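Junville residents' lounge to reopen after winter refresh

August 3, 2025

The shared lounge at Junville will reopen to residents this week, following a refresh of its soft furnishings funded by a $2,000 grant from the Kulkarni Foundation.
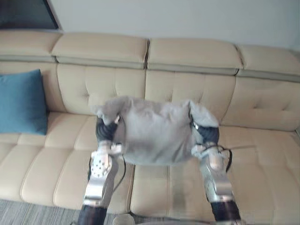
Residents asked for a warmer room in a survey held last October. The existing sofa has been kept. Its tufted beige upholstery and row of headrest cushions remain in place, and light grey fabric has been chosen to sit alongside the cream tones.

Darker textiles were also approved for the colder months. 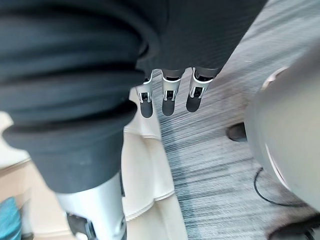 All washable items will be laundered every 30 days under the building's agreement with Trastico.

Elikem Amissah, residential services manager, said the lounge would seat larger groups for film nights and the Leker reading circle.

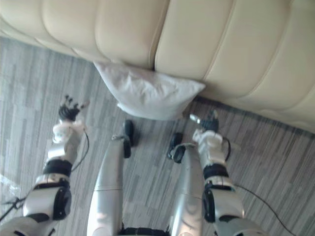 Bookings and hours

Groups may reserve the lounge for up to 45 minutes at a time.
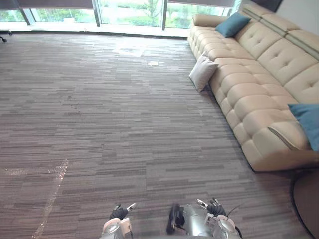
Requests should be lodged at the front office. Residents are asked to return cushions and throws to the sofa before leaving.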